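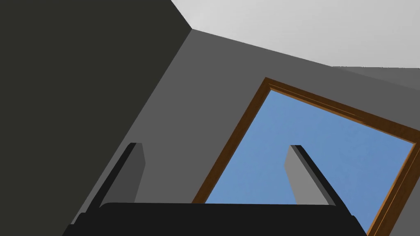 PRODUCT NEWS — ROBOTICS SOFTWARE

Vukico Opens Gripper Comparison Suite to Outside Teams

Trials run in a simulated room, with wrist and body views rendered for each run

Vukico today announced the general release of Trivulus, a suite for comparing grippers, camera placements and arm controllers in simulation before any hardware is ordered. The release follows a trial period in which Vukico ran 404 test episodes on a two-armed robot model in a simulated room with a window and a double door.

Trivulus runs the same task with different settings and reports the results side by side. A user picks a gripper model, a controller and one or more camera positions, and the suite repeats the episode from a fixed starting pose. Joint positions, finger opening and rendered views are logged together, so that a run can be replayed later from any of the cameras used.

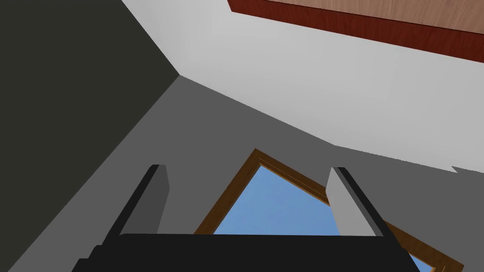

Much of the trial work dealt with the pose of the arms before a task begins. When a gripper points upward at the start, a camera near the palm sees mostly wall, window and ceiling, and a controller that depends on that view has little to work with until the arm turns. Vukico compared 3 controllers from this kind of start. Of the 404 episodes, 163 were set aside for this comparison alone. The remainder covered finger spacing, approach speed and changes in camera angle.

The company found that small changes in wrist angle had a larger effect on the close-up view than expected — enough that two controllers changed places in the ranking when the camera was moved. Trivulus now records the camera angle next to every score, and it will not combine scores from different angles unless the user asks it to.

The trial also turned up rendering faults, including small notches along the seams between surfaces. These are listed in the release notes and are scheduled for repair in the next update. 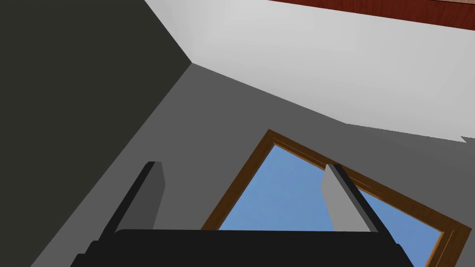
What Is Included

The first release contains 9 parallel-finger gripper models, the 3 controllers used in the trial, and the simulated room. Users can load their own gripper models and adjust finger width, opening and pad size. Results export as plain tables. A replay viewer is part of the package.

Bloxham, which tested an early version, has moved its own gripper selection work to the suite. Funmont will handle training and support for new users, with the first sessions planned for June.

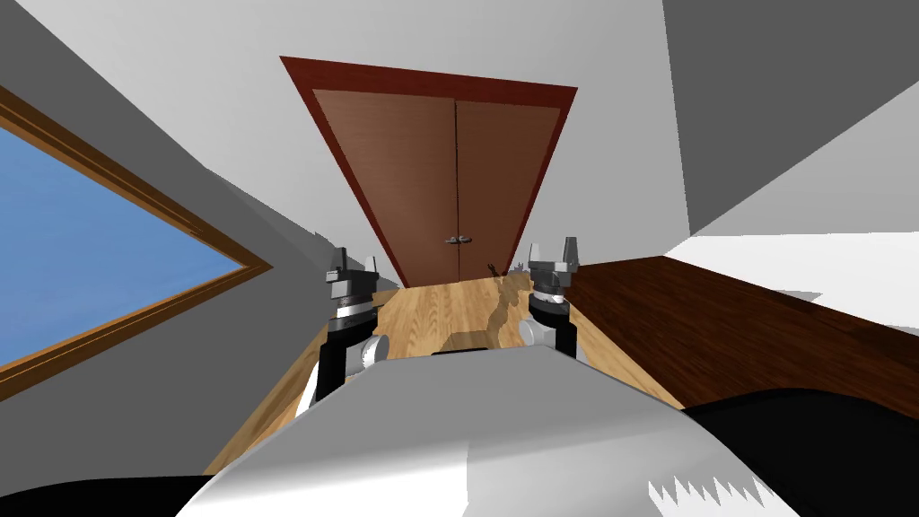

AVAILABILITY

Trivulus is available now from Vukico under yearly license. A reduced rate applies to schools and public labs. Current trial users keep their settings and logs when they move to the full version. Logs from the 404 trial episodes, with the body and gripper views, can be requested through the Vukico press office.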